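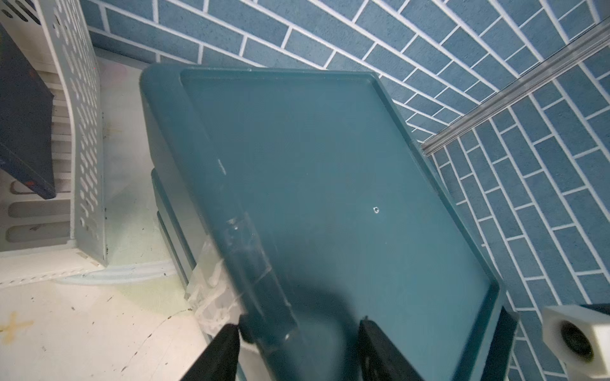
How to learn your breakfalls: a guide for new judo players

If you have just signed up for judo at Jornodside, or you are still hovering in the doorway wondering whether you dare, this page is for you. It covers the falls we teach to every beginner, young or old, before anybody throws them. I have been teaching them for a good many years now and I still do them myself at the start of every session (rather more creakily than I used to).

The proper word for breakfalling is ukemi. You will hear us use both, often in the same sentence, so don't worry if you lose track of which is which.

Please read this alongside coming to class and don't treat it as a replacement. A coach can see in a moment what you would never feel for yourself, and a living room carpet over floorboards is no place to try the standing falls. The lying and sitting exercises can be done at home on a decent mat, as long as you have asked your coach first. If you have neck, back or shoulder trouble, or you are expecting, have a word with your doctor and with us before doing any of it.

What you will need

Not much at all. For your first few weeks a pair of jogging bottoms without zips and an old long-sleeved top will do nicely. We have a box of club jackets to borrow. Take off rings, watches, earrings and anything else that could catch, tie long hair back with something soft, and trim your nails, toes included. Bring sliders or flip-flops for walking to the edge of the mat, and a bottle of water with your name on it.

Step 1: Tuck your chin

Lie on your back with your knees bent and your feet flat. Lift your head just enough to look at the knot of your belt, or at your belly button if you haven't a belt yet. Hold it there while you breathe in and out slowly, then lower it gently and have a rest.

That is the most important part of the whole business, and it is terribly dull, which is why people skip it. Keep going until your neck does it without being asked. Mohsin Abbasi, who takes our junior class, has the children hold a rolled-up sock under their chins, and I have seen grown-ups borrow the idea with great success.

Step 2: Slap the mat

Stay on your back with your chin tucked. Cross your arms over your chest, then let them fly out and strike the mat with the whole of both forearms and both palms together. Your arms should land a little way out from your sides, well below shoulder height. Let them bounce back up to your chest and go again.

Go for a flat, crisp sound. If your elbows hurt you are landing on them first, so turn your palms down earlier and soften the arms a touch. Breathe out as you slap – a good loud puff is fine, and you will find the whole class puffing along with you.
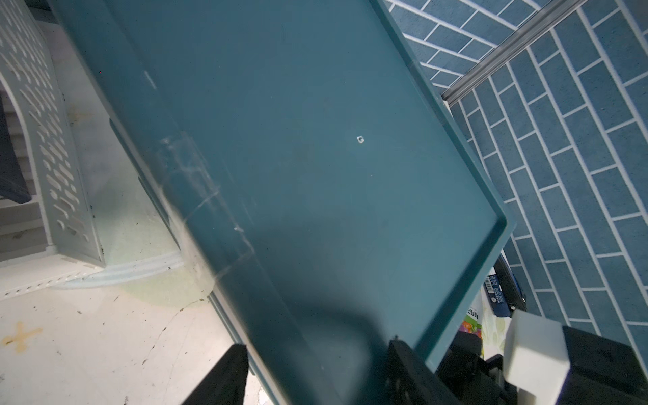 Once the slap feels easy on your back, try it from a slow rock. Hug your knees, roll back until your shoulder blades touch, slap, and roll forward again. Your head stays off the mat all the way through. If it touches, go back to Step 1 for a bit and don't feel bad about it. I sent myself back to Step 1 after a long winter off with a bad knee.

Step 3: Fall backwards from sitting, then squatting

Sit with your legs out in front of you and your arms crossed. Tuck your chin, round your back like a spoon and let yourself roll backwards, slapping as your shoulder blades arrive. Your legs will come up by themselves, so let them.

When that is comfortable, start from a low squat with your heels as close to your bottom as you can get them. Sit down gently, near your heels, and carry on into the same roll. The usual mistake is to put a hand down behind you. Everyone wants to do it, and wrists do not like it at all! Keep your hands in front of you, where you can see them, until it is time to slap.

Only go on to standing when your coach gives you the nod. From standing you simply bend your knees into the squat and carry on as before, so there is really nothing new to learn, although it does feel a long way down the first time.

Step 4: Fall to the side

Lie on your right side with your right arm stretched out on the mat, palm down, and your left hand resting on your belt. Your legs should be slightly apart and a little bent, so that your knees and ankles don't knock together. Now lift both legs and your right arm, roll across your back, and land in the mirror image on your left side, slapping with the left arm.

Go from side to side at a steady pace. One side will be better than the other and you will be tempted to favour it. Start with the worse one and finish with it too.

From a squat, sweep your right leg across in front of you, let yourself sink on to your right hip and roll on to your side with the slap. Then swap over. Müzeyyen Uysal took the whole of her first November with us to get her left side working and it is now lovelier than mine.

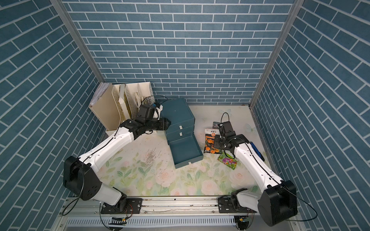 Step 5: The forward roll

Judo rolls go over the shoulder and never over the head. Kneel on your left knee with your right foot forward. Put your left hand on the mat, and reach your right hand through between it and your front foot, little finger edge leading, fingers pointing back towards you. Look over your left shoulder, tuck your chin and push gently off your back foot. You should travel along your right arm, across your back from the right shoulder to the left hip, and finish on your left side with a slap.

If you go sideways like a barrel, your arm has probably collapsed. Think of it as the rim of a wheel, curved and firm. If you land with a thump in the small of your back, you were too flat. Go slower and make yourself rounder.

How much practice is enough?

Little and often is what I tell people. By the time you are ready for your first grading you will have done some 2,000 falls of one sort or another, and very few of them will have been memorable. Ten minutes in the warm-up, every session, gets you there. Stop if you feel dizzy or get a headache, and tell a coach straight away, even if you think it is nothing. 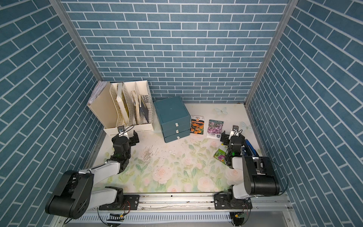
Blue brick-patterned walls and a rose-printed floor.

Falling with a partner

When your solo falls are steady we will pair you up with somebody experienced, who will lower you to the mat slowly while keeping hold of your sleeve. Let them. The hardest part is relaxing enough to go with it, and trying to stay up at the last second makes for an awkward landing. If you aren't ready, say so, or tap your partner twice on the arm and they will let go.

Beginners are welcome at the start of any month. Have a good look at Steps 1 and 2 before you come, eat something light a couple of hours beforehand, and find me or Mohsin at the side of the mat when you arrive.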